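Clallholm says its letters-by-mail program works. The numbers are thinner than they look

Saturday, February 20, 2021

CLALLHOLM - The city wants to spend another year's money on Mela, the early reading program that mails alphabet games and short lesson videos to families with children too young for kindergarten. The case for doing so fits on one slide, which was shown twice at Thursday evening's online council session. It says children in the program "improved letter knowledge by 30 percent."

That figure has since turned up in the city newsletter, on the library's home page and in a letter to parents. It has also reached Nirkley, where school officials are considering a program of their own and have asked Clallholm for its results.

The results run to four pages, and the city released them on request. They leave a good deal out.

Mela is sold by Odera, a company that makes teaching materials for preschools. Under the contract Clallholm signed last year, families who enroll get a box in the mail and a password for the videos. Parents are asked to spend a short time each day on the games, and children's letter knowledge is checked over a video call at the start and again at the end of eight weeks. The last of those calls took place in December.

According to the report, 1,219 families signed up. That is a big response for a city of this size, and officials are right to be pleased with it. Day care centers have been closed or half full for most of a year, story time at the library has moved to a screen, and plenty of parents with a four-year-old at home would be glad of anything that came in the mail.

But signing up meant filling in an online form. The report doesn't say how many families opened the box, watched the videos or kept at it past the first week. Odera can see how often each password is used, and page two of the report says as much. The counts themselves aren't included.

The 30 percent comes from a much smaller group. Both video calls were completed for 120 children, and only their scores were used. What happened to the rest isn't explained beyond a line about "scheduling challenges." Anyone who has tried to get a small child to sit in front of a laptop at an agreed time will have sympathy with that line. It still leaves open the question of which families made it to the second call, and whether they were the ones who would have been reading to their kids every night with or without a box from the city.

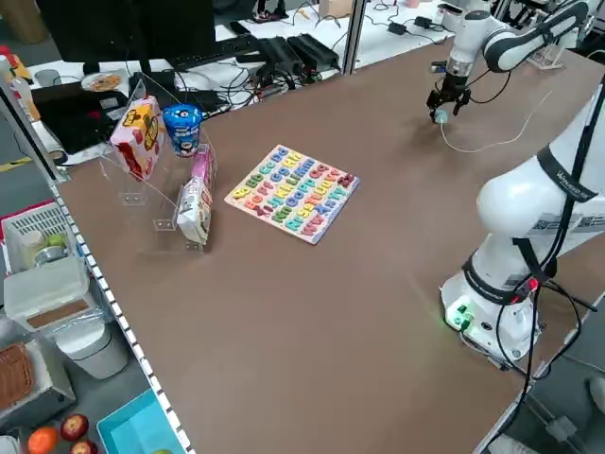

Leonardo Valentini
Schools and City Hall Reporter

Melina Tsolakis, who runs early learning for the city, said in a phone interview that she stands by the slide.

"These are real children and they know more letters than they did," she said. "I'm not going to apologize for that. We had parents crying on the calls."

Asked whether children of that age might have learned some letters over the same weeks anyway, she said it was "a fair question" and that the city hadn't had the time or the budget to follow a group of children who weren't in the program. She said it would have felt wrong, in the middle of a pandemic, to turn families away so they could serve as a comparison.

It's a decent answer, and it doesn't help the slide. Small children pick up letters at a fast clip, from cereal boxes and older sisters and the signs at the grocery store. A test given to a four-year-old in the fall and again before the holidays will nearly always show a gain. Without some idea of how big that gain would have been otherwise, there is no telling how much of the 30 percent belongs to Mela.

Then there is the matter of who gave the test. The calls were handled by staff from Odera, which wrote the questions, scored the answers and sent the city a spreadsheet. The city didn't record the calls and has no plan to rescore them. Tsolakis said she had listened in on several and found the staff "patient and very good with the kids." She agreed that the company has an interest in the outcome.

Odera answered written questions with a short statement, saying the test was "developed by experienced educators" and that results in Clallholm were in line with what it had seen elsewhere. It didn't name the places, and a second request for them went unanswered. The company also declined to share the test itself on the grounds that families might practice for it.

The report is vague on what "letter knowledge" covers. Naming a capital letter on a card is one skill. Knowing the sound it makes is another, and matters more when a child starts trying to read. A child can fit every piece into a wooden alphabet puzzle by its shape and still have no idea what noise a G makes. Page three mentions "recognition and related tasks" and gives one score for everything. Tsolakis said she believed sounds were part of it but would have to check. By Friday afternoon she had checked and said that sounds were "touched on."

At the council session none of this came up. Members asked about mailing delays, about whether the videos could be offered in more languages, and about a batch of boxes that arrived with the instruction sheet missing. One member asked whether the program would continue once classrooms were fully open and was told that it would, because families liked it.

They may well like it. The report includes a page of comments from parents, all of them warm. "My son asks for his letter game before breakfast," one reads. Another parent wrote that the box was the only thing to come through the door in weeks that wasn't a bill. The comments were picked by Odera. Tsolakis said there had been complaints too, mainly about the password, and that those had been passed to the company.

Two parents who spoke for this story had different experiences. One, a mother of twins on the east side, said her girls had used the games until the cards fell apart, and that she'd sign up again tomorrow. The other, a father who works nights, said he had filled in the form, put the box on top of the refrigerator and forgotten it. He was never called for a second test, he said, and couldn't remember a first one. Both are among the families in the sign-up total.

The money involved isn't huge by the standards of the school budget, but it has to come from somewhere. The draft for next year pays for Mela partly by leaving a children's librarian post empty. That post ran the in-person reading hour before the library closed its doors. Tsolakis said the two shouldn't be set against each other and that the librarian's job was "paused." The draft budget lists it under savings.

There are cheap ways to find out more before signing again. The city could ask for the password counts, which its contract appears to entitle it to. It could have kindergarten teachers do a quick letter check in the fall on every incoming child, enrolled or not, and compare. Clallholm teachers already do something of the kind in the first weeks of school. The results sit in a different office from the one that runs Mela, and so far the two haven't been put side by side.

Tsolakis said she was open to the idea and would raise it with the schools. She didn't want it to hold up the renewal, though. Odera's offer to keep the current price runs out soon, and she said she'd hate to lose it over paperwork.

In Nirkley, a spokesman for the school district said officials there had seen "very encouraging data" from Clallholm and hoped to make a recommendation in the spring. Asked if they had read the full report, he said they had been sent the slide.

The Clallholm council is due to vote on the renewal at its next regular session, which will again be held online. Written comments can be sent to the city clerk until noon on the day of the meeting. The four-page report isn't posted with the agenda, but the clerk's office will email a copy to residents who ask for one.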